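Before the First Arm Arrives

Planning a robot purchase at Willthorpe started with a spreadsheet and a roll of tape

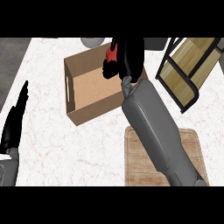 When Bushra Arain was asked to budget for a two-armed robot at the Willthorpe packing kitchen, the quote from the supplier, Mirani, was the easy part. It listed the arms, the grippers, a controller and a year of support. It left out nearly everything else she ended up paying for.

Arain spent most of September on simulation. Her team built kitchen counters on a computer, put boxes, bowls and cutting boards on them, and had the virtual arms reach for things. They ran 1,263 trials before anyone signed a purchase order. A license cost far less than a damaged wrist joint, she says, and a bad layout could be fixed in an afternoon.

The trials changed the order. A cardboard box with high walls asks a lot of a thick gripper, and reaching over one object to get to another uses up space fast. Arain moved money out of a second workstation and into spare finger pads and a deeper counter.

She now sets aside 27 percent of any equipment budget for items that never appear on a quote: wiring, floor work, guarding, training hours. At the company's Presdale site, which skipped that step, the arms sat in crates until an electrician was free.

The Drurkness site is next. Its manager wants a robot that can handle 250 boxes a shift. Arain has asked him to start with 100 and to measure his counters before he calls anyone for a price.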